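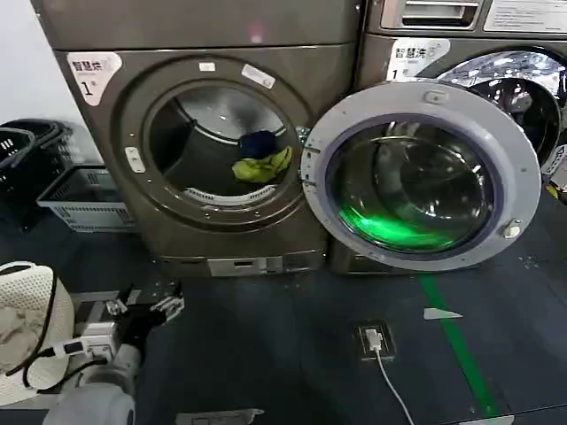 **Which camera should decide where to grab inside a drum, the head one or the wrist one?**

Let the head camera get you to the opening and let the wrist camera pick the grasp point, with a handoff between the two at a fixed standoff from the rim.

---

**drumline_dev** wrote:

OK so that's the short version of what the Hanach docs recommend, and I've been running it that way since August, and I still have a problem. Sorry in advance for the wall of text!

Setup: one arm, parallel-ish gripper, head camera plus wrist camera. Perception node is Tanui, planner is Jasness, all glued together with a behavior tree I'm not proud of. Job is pulling laundry out of front loaders. Grasp detection from the head view is decent when there's a bright cloth up front. Dark stuff at the back of a dark drum, forget it, the mask comes back as one big blob that includes the drum wall.

So I switch to the wrist view once the gripper is past the rim. Works way better for color. What kills me now is depth. Brushed steel gives me garbage, whole patches of the back wall come back as either nothing or as a surface floating in front of where the steel really is. Jasness sees that phantom surface as an obstacle and refuses to plan.

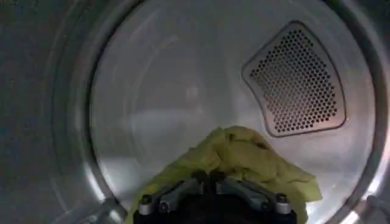 What I tried next was just dropping the wrist depth from the collision map completely and using a cylinder primitive for the drum. Radius and depth typed in by hand, pose from a fit to the rim. Planning failures went way down. Out of 400 logged attempts I had 23 where the planner gave up, and before the change it was so many that I stopped logging them.

But now I don't have a good signal for "fingers are on cloth" versus "fingers are on the wall behind the cloth." I'm using motor current on close and the threshold is a mess. Thin fabric barely registers.

Anybody have something better?

---

**pkettle** wrote:

Cylinder primitive is the right call, keep that. I'd go further and pull the wrist depth out of the grasp scoring too. Color mask for where, primitive for how deep, done.

For contact, don't look at current on close. Look at it on *approach*. Move in along the drum axis slowly with low stiffness and watch the wrist torque estimate. Cloth comes on as a ramp and steel comes on as a step. Even a lousy estimate can tell those apart.

---

**Sigrún Blöndal** wrote:

I disagree with pkettle about throwing depth away. The fabric itself usually gives perfectly good depth, it's diffuse. It's only the steel that lies to you. So mask first, then keep depth *inside the mask only*, eroded a few pixels so you don't pick up the edges. We do this at Tromadard and the highest point of the pile comes out stable enough to grasp on.

Also please don't hand-type the drum dimensions. You'll move to a different model someday and forget, and then you'll be driving fingers into a back wall that is closer than you think. Ask me how I know :(

---

**pkettle** wrote:

> It's only the steel that lies to you

Sure, but the mask is bad on the dark items, drumline_dev said so in the first post. Bad mask, bad depth inside it. You've just moved the problem over one box. With low stiffness I don't need to know how high the pile is, I go in until something pushes back.

---

**Sigrún Blöndal** wrote:

The mask was bad from the *head* camera. Different view. And "go in until something pushes back" is fine until the something is a zipper or a bra hook caught in a drum hole, and then you get your nice cloth ramp and pull on it anyway.

---

**drumline_dev** wrote:

Ha, OK, both of you are kind of describing my last 2 weekends.

I tried the guarded approach this morning. Ramp vs. step is real, I can see it by eye in the plots, but my torque topic runs through Hanach's filter and the filter smears the step so badly that a classifier would have a hard time. Is there a way to get at the unfiltered one?

Eroded mask depth I haven't done yet. Dark items from the wrist view are better than from the head, I'd call it usable. Socks are still bad.

---

**pkettle** wrote:

There's a raw topic but it's off by default. Turn on `publish_raw` in the driver config, not the controller config. They both have a key with that name and the controller one does nothing. Issue 301 on their tracker, open forever.

---

**mothbox** wrote:

Jumping in on the planner side. If the drum is a primitive, how are you letting the gripper touch it at all? I had to add the fingertips to the allowed collision list or every goal near the bottom of the drum got rejected.

---

**drumline_dev** wrote:

Same, fingertips only. I also shrink the back wall by a finger width so the goal isn't sitting exactly on the surface. Feels gross, works.

---

**mothbox** wrote:

I'd rather pad the goal than shrink the world, but fine.

---

**drumline_dev** wrote:

Update 16/02/2025: raw topic is on (thanks pkettle, it WAS the wrong file). Steps look like steps now. Running the guarded approach with Sigrún's eroded depth as the starting height, so I only creep for the last bit and the cycle isn't painfully slow. Haven't touched the zipper case. Will post the tree once I've cleaned out the swear words.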